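Soft Covers, Round Things: Storing Awkward Objects Under Cloth
Forncombe project report, March
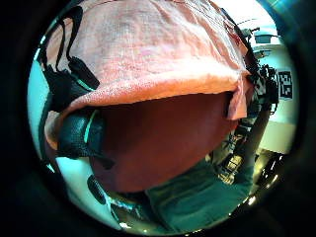
Periklis Economou reckons a cloth should be judged by how it comes off, and he told us so before we'd even finished our first draft, which rather changed the whole project (for the better, I think!).

We had started out wanting to know which fabrics sit best over a rounded shape. A salmon-pink cloth over a reddish-brown curve is a lovely thing to look at, and the way the lower edge folds over gave us our first real question: does a cover need to reach all the way down, or is a loose flap on one side enough to keep it in place?

Athina Alexiou and I tried 10 fabrics at home over mixing bowls and an old footstool, lifting each one off again in the afternoon and grumbling a fair bit. The slippery ones slid away if you so much as brushed past them. Our favourite was a brushed cotton, a bit dull in colour, that stayed put with 2 fingers' width of overhang. Straps helped too, though they left creases we couldn't iron out, and next term we'd like to try wider ones.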